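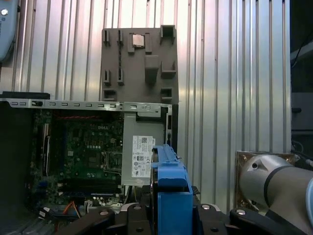 Labels are written by people who already know what is in the box. Keep that sentence in your pocket for the next half hour, because I have no other ideas and everything after it is supporting evidence. (Pause. Let them get settled. The ones near the coffee will still be stirring.) Look at the slide for a second: somebody printed DELL in white on the motherboard, inside the case, where you only read it once the side panel is off. I find that very moving. Most of the labels in my working life have been on the outside of things and wrong. I would trade a good many of them for one that was on the inside and right.

Print this page | E-mail to a friend

Speaker notes, Oldřich Havlíček, "What It Says on the Box," Grenberg, July 2019

INTRO. Thank the hosts. Do not do the joke about the parking. They have heard it, and two of them designed the parking.

Say who I am: I label things for a living, or more exactly I read labels other people wrote and then lie down for a while. Small archives, church offices, one museum of dairy equipment.

THE OUELLET BASEMENT. Tell it slowly. When I first went down to the Ouellet basement there were 136 boxes and every single one had a label. I was thrilled. I told the client we'd be done by lunch. Then I read them.

Read these out, flat voice, no faces:
— Misc.
— Misc. (new)
— Old misc.
— Important
— Ask Jean
— Not this one

Wait for the laugh. If there isn't one, go on as if there were never meant to be.

Jean had left before anyone in the building was hired. "Not this one" held tax receipts and a single ski boot. "Important" was empty. I have thought about "Important" more than I have thought about some of my relatives. You have to assume it was right on the day it was written. Somebody took the important thing out, quite sensibly, and left the word behind.

WHY WE DO IT. The person with the marker has just packed the box. They are tired, their back hurts, and at that moment they could recite the contents to you in order. Writing it all down feels like explaining a joke. So they write the part that seems interesting to them, which is usually how they feel about the box.
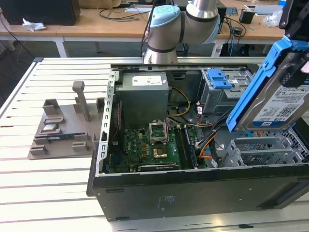 And feelings don't keep. "Urgent" goes off faster than milk. "New" is worse, it's out of date by the time you put the cap back on the pen. I once opened a drawer marked NEW FORMS and found forms that asked for a telegraph address.

(If running late, skip to THE TEST. If running very late, apologize and read the Misc list again, people like it.)

SOFTWARE WILL NOT SAVE YOU. Someone always asks. Mention Todatard, where they bought a cataloging program called Punen, which is a perfectly decent program and has a box on the screen for a description. Within a month the description box was full of "misc." Typed, searchable, backed up nightly. You could now find "misc." in under a second from any desk in the building.

I am not against computers. I am against the idea that a bad label gets better when you can sort it alphabetically.

THE TEST. Ask for a show of hands: who has a box at home they haven't opened since the last move? (All of them. It's always all of them.) Now, who can tell me what the label says? And who would bet twenty dollars on it?

The test is a stranger. Hand the closed box to somebody from another department and ask them what they expect to find. If they shrug, write another label. If they say "is it Christmas decorations?" and it's payroll, write another label and possibly find a lock.

Rules, such as they are:
Nouns first. No feelings.
A year. The whole year, all four digits — we have been through this once already as a civilization.
No names of colleagues. Colleagues leave. See Jean.
One copy of the label goes inside, on top. Lids wander off and marry other boxes.
If you take something out, cross it out.

QUESTIONS. There will be one about label makers. Say they are very nice. There will be one from a gentleman that is really a story about his garage. Let him tell it. It is usually better than my talk.

Remind them the August session is in the other room, the one with the sign that says Room 2 and is Room 4.

We use cookies to remember your preferences. By continuing to browse you accept our cookie notice. OK | Read more

Related talks
Keys Without Doors: An Afternoon with the Key Cabinet
Whose Handwriting Is That?
Folding Maps for the Impatient
What to Keep When the Church Office Moves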